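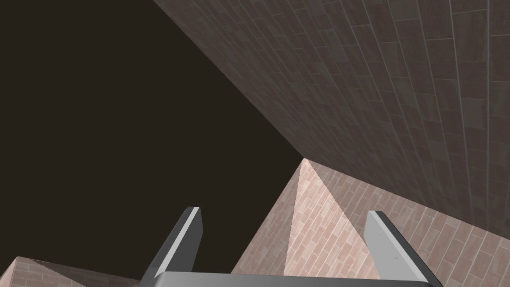 4.2 Sealing the Grout

Read this section in full before opening the Andero sealer. New grout must cure for 4 days before sealer is applied.

1. Sweep the tile and wipe it with a damp cloth. Do not use soap or vinegar.
2. Open the windows and close off the room to children and pets.
3. Shake the bottle and fit the brush cap supplied in the kit.
4. Apply sealer along the grout lines, starting at the wall farthest from the door. In staggered layouts, complete the long joints first and then the short ones.
5. Wipe any sealer from the tile faces within 9 minutes.
6. Allow the first coat to dry for 2 hours, then apply a second coat in the same manner.

Note: Glazed tile needs sealer on the joints only. Unglazed tile should be treated over its full surface - see Section 4.3.

CAUTION: Do not apply sealer to a heated floor while the heating is on. Switch it off 18 hours beforehand.

7. Keep foot traffic off the floor until the next day.

Record the date of sealing on the warranty card and keep it with the receipt.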